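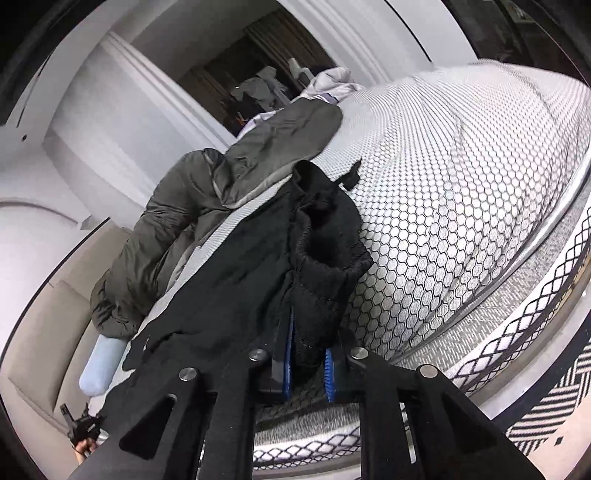 Waschen, Trocknen, Falten: Wege der Wäsche in einer Wohngemeinschaft
Projektbericht, vorgelegt von Florencia Yáñez und Riaan Baloyi

1. Ausgangslage

Wer mit anderen zusammenwohnt, kennt den Zustand, in dem ein Pullover sauber ist, aber noch lange nicht im Schrank. Uns hat interessiert, wie lange dieser Zustand anhält und woran es liegt. Unsere Betreuung hielt das Thema zunächst für einen Scherz und genehmigte es dann unter dem Arbeitstitel Lokusum, den wir bis heute nicht erklären können.

2. Vorgehen

Im März haben wir in unserer WG Protokoll geführt. Erfasst wurde jedes Kleidungsstück vom Einfüllen in die Trommel bis zum Ablegen im Schrank. Am Ende standen 193 Stücke in der Tabelle, Socken ausgenommen. Socken haben wir nach der ersten Woche aus der Untersuchung gestrichen, was die Stimmung in der Gruppe deutlich verbesserte.

Dicke Jacken und Strickwaren wurden gesondert geführt. Gemeinsam in einer Trommel wickeln sich die Ärmel gern um alles, was sich nicht wehrt, und das Entladen dauert entsprechend. Strick haben wir deshalb immer einzeln herausgezogen und nach Möglichkeit am Bündchen gefasst. Am Ärmel gezogen kommt meist noch ein zweites Teil mit, gelegentlich ein drittes.

3. Falten

Einen Tisch, der groß genug wäre, besitzt die WG nicht. Gefaltet wurde also auf dem Bett. Das Wabenmuster des Bezugs erwies sich als unerwartet nützlich: An den Linien lässt sich ablesen, ob eine Kante gerade liegt. Bei dunklen Sachen ohne Aufdruck hilft das sehr, denn auf dem Stoff selbst findet das Auge wenig Halt.
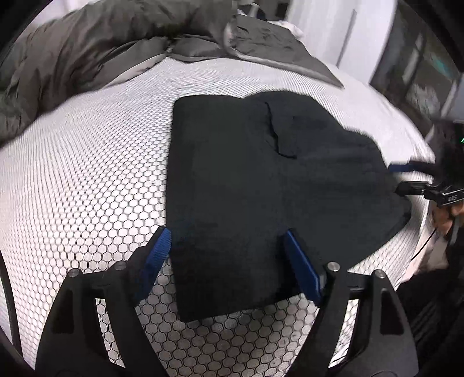

Abb. 2: Dunkles Kleidungsstück, teilweise gefaltet, auf Wabenmuster. Linke Seite recht glatt, rechte Seite noch ausladend.

Dicker, glatter Stoff bereitete die meisten Schwierigkeiten. Die erste Lage gelingt fast jedem, bei der zweiten wölbt sich die Sache und man beginnt, von »Rollen als Alternative« zu sprechen. Riaan vertritt diese Alternative bis heute.

4. Ergebnisse

Von den 193 Stücken lagen 111 noch am selben Abend im Schrank. Der Rest verteilte sich auf Stuhllehnen, Kleiderständer und das Fußende des Bettes, wo er teils wieder angezogen wurde, bevor jemand ihn falten konnte. Diese Fälle haben wir als »direkt verwertet« gebucht.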